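工作记录 周四 上午

Tinell 的软指套件继续试用。昨天 Sanne Verbeke 把供应商给的安装说明过了一遍,螺丝规格和我们手上的转接板对得上,不用另外加工。上电、回零、标开合行程,9:40 之前做完。控制盒的软件还是上个版本,Mathis Gilbert 说先不升级,免得跟周二的数据没法比。

今天的对象换成卡包,粉棕色,带透明内页和按扣搭带。选它是因为 Tramcombe 那边的询价单里写了“薄软件、带翻页”,纸盒和瓶子测得再好也回答不了他们的问题。

先做内页。卡包打开立着,手指从下方靠近,目标是只夹一张透明页,不带到旁边的页和封皮。 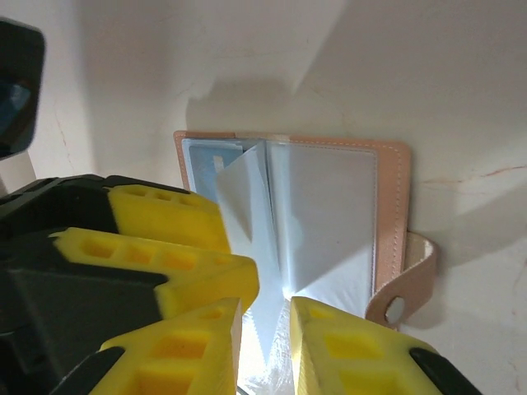
指面上的方格空腔让手指比较软,碰到封皮边缘时会让开一点,这对卡包是好事,对定位是坏事。让开之后指尖的实际位置跟控制器里的数对不上,要靠腕部相机重新找页边。透明页反光,页边经常找不到,阈值调了两轮,第二轮好一些。灯的位置暂时不动,下午再试加偏振片。

夹持力的设定:套件软件里是百分比,没有换算成牛顿的表。从 100 往下降,降到 700 克砝码刚好提不住的那一档记下来,作为我们自己的参考点。供应商应该给一张表,这条写进反馈。

翻页做了 5 次,3 次只带起一页,另外两次两页粘在一起。粘页那两次都发生在手指贴着书脊一侧进去的时候,往外挪之后没有再专门重复,所以不能算结论。下周按固定间隔扫一遍进入位置。

10:50 休息,顺便跟 Zakhar Dovhaniuk 通了电话。他那边用的是 Mistico 的两指硬爪,换了硅胶垫,夹薄片力够,但是会在皮面上留压痕。他愿意把垫片寄一套过来做对比。费用走 Verschueren 的项目号,单子我来填。

第二项是夹住卡包下缘。搭带和按扣正好在两指之间,夹得太靠中间会压到金属扣,指面受力不均。现在的做法是让两指分在搭带左右,靠近下缘进,速度用慢档。
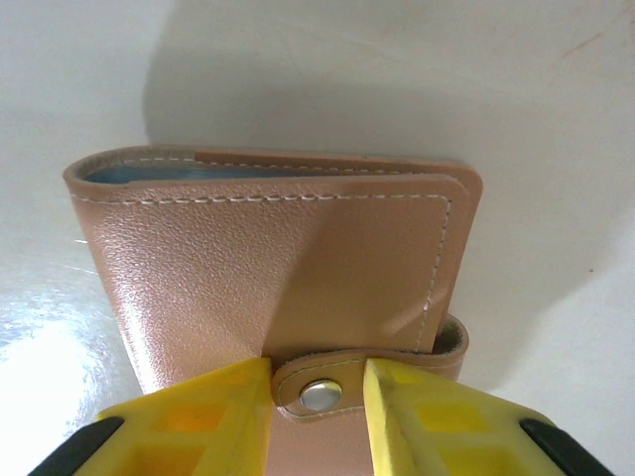 图2 卡包外侧朝向相机,下缘位于两指之间,按扣居中。

皮面压痕的检查方法还没定。Marloes Van Acker 建议松开后隔一段时间在侧光下看,间隔统一,不然人和人之间没法比。同意,时间长度等她写进测试表。表里再加一栏记按扣是扣上还是打开,两种状态下搭带的位置差得多。

关于套件本身,到目前为止记几点:

换指方便,不用拆黑色基座,这点比上一家强。
线缆出口朝下,转到某些姿态会蹭台面,需要加一个弯头。
软件里保存的动作不能按名字搜索,动作一多就很难找。
报价单上备用手指按对卖,单根不卖。坏一根也要买一对,Jeanine Stevens 去问能不能改。

是否续租还没定,试用期到九月底。我的意见是先把进入位置扫完,压痕做完一轮,再跟硬爪比一次。如果粘页的问题靠调位置能压下去,就续;压不下去的话,Tramcombe 的活还得另想办法,可能要加吹气。

下午待办:
偏振片装上,重新采一组页边图像
问供应商要力的换算表
把卡包型号和尺寸补进样品登记
控制盒日志导出一份,放到共享盘的 Tinell 目录下

16:20 补:偏振片装了,反光少了,但是画面整体变暗,曝光要加长,手指移动时页边发糊。先停住再拍可以解决,每次翻页会多花一点时间。Mathis 明天看能不能把灯调亮。换算表供应商还没回。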